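Learning by the handful
At Menum College, second-year students teach a robot by doing the job themselves first

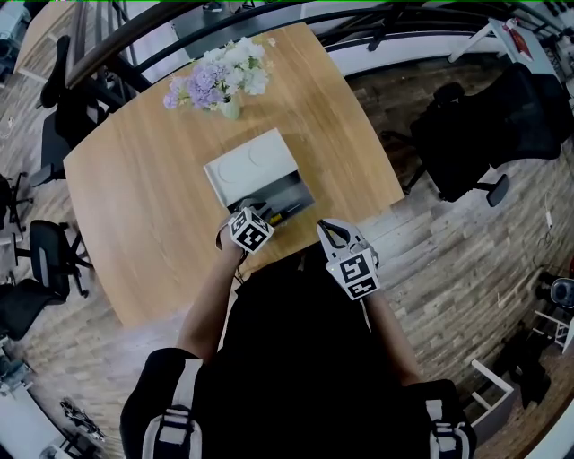

A hand-held gripper goes into the small white box while its partner waits near the table's front edge. The marked cubes are used to track each hand.

The assignment sounds easy until you try it. Reach into a small box, get hold of what's inside, bring it out and put it down. Then do it again, with the box moved a little, until you have 118 good recordings.

That is the main project in the fall robotics course at Menum College, now in its third year. The 13 students enrolled don't start with a robot arm. They start with a pair of grippers they hold in their own hands, and they spend most of October learning to use them properly.

"People come in wanting to write code," says Princess Marquez, who teaches the course. "I tell them the code can only learn from what they give it. If your hands are sloppy, the arm will be sloppy."

Marquez worked at Tilon, a packaging equipment maker, before she moved to teaching. She kept the course close to the kind of work she did there: small parts, tight openings, a lot of repetition. Students work in pairs, one at the table and one at the laptop, and they trade places every half hour. The straps get adjusted each time, and there is usually some grumbling about it.

The partner at the laptop calls out when a recording has gone wrong. The usual fault is a marker turned too far from view, so the software loses track of the hand. Going too fast is the other one. Most pairs throw out a good part of their first afternoon's work.

By November each pair has trained its own model and can book time on the arm, which lives in a locked room down the hall. The lab runs on software called Vokusex, and students have mixed feelings about it. It takes a long time to load and it doesn't explain its errors very well, but it has handled every file they've fed it.

The class finishes with a contest called the Siqueira, named for the building it's held in. Each team gets 2 attempts, and the judges choose where the box goes. The winners receive $600 toward parts. Last year's money went to new cables and a better set of finger pads, which the whole class now shares.

Marks don't depend on the contest. Half the grade comes from the recordings themselves and a written log of what was thrown out and why. Marquez reads all of the logs, and she says she can tell by the second page which pairs have been switching places when they should.

Registration for the winter section opens at 9 a.m. through the college website. No programming background is required.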